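Why Solid Wood Moves, and How Shops Plan for It

A board cut from a log goes on changing size long after it leaves the kiln. Wood takes up moisture from humid air and gives it off in dry air, and the cell walls swell and shrink as it does. The change is very small along the length of the grain. Across the grain it is large enough to split a tabletop or jam a drawer.

Chunhua Tian has run the panel line at Starcombe for 18 years. The shop glues up maple and ash blanks for counters, benches and cutting surfaces, and most of the complaints that reach her desk involve movement.

"People measure a panel in August and install it in January," she says. "Those are two different panels."

The direction of the cut matters as much as the species. Flatsawn lumber, where the growth rings run more or less parallel to the wide face, moves more across its width than quartersawn lumber, where the rings stand upright. In most species the difference is close to two to one. Flatsawn stock also tends to cup, as the two faces of the board do not shrink by the same amount.

Ripping wide stock into narrow strips and gluing it back together spreads the problem out. Each strip still moves, but no single one is wide enough to cup by much, and neighbors can be turned so that their rings face opposite ways. The panel as a whole will still grow and shrink across its width. A glue line does not cancel movement, a point Tian repeats to every new hire.

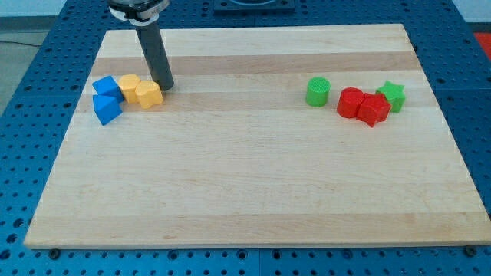

Edge-glued maple. The strips run side to side, with one darker tan stripe among the paler ones.

Color is a separate matter. Sapwood in maple is pale and heartwood is darker, and both can turn up in the same batch. Shops that sell by grade sort for it. Shops that sell by strength often do not, and the bands have no bearing on how the panel performs.

Moisture content at glue-up does. Starcombe holds its stock at the same humidity as the glue room for 10 days before machining and rejects any strip that reads more than a point or two off its neighbors. A wet strip between two dry ones will shrink later and leave a shallow trough you can feel with a fingertip.

At Guerra, a smaller shop in Kasinbridge, Yichen Ding works on the other end of the problem, which is how to fasten a finished top to its base. His rule is that one line of screws may be fixed and all the others must be able to slide. He uses slotted holes or wooden buttons that ride in a groove – metal figure-eight clips work on narrower tops.

Breadboard ends follow the same logic. The end piece is glued for a few inches at the center and pinned through long slots elsewhere. In a dry winter the main panel will sit slightly short of the end piece on both sides. Ding gets calls about this every year and tells customers to wait for spring.

Finish slows the exchange of moisture but does not stop it. Both faces should get the same number of coats, three in Ding's case, including the underside.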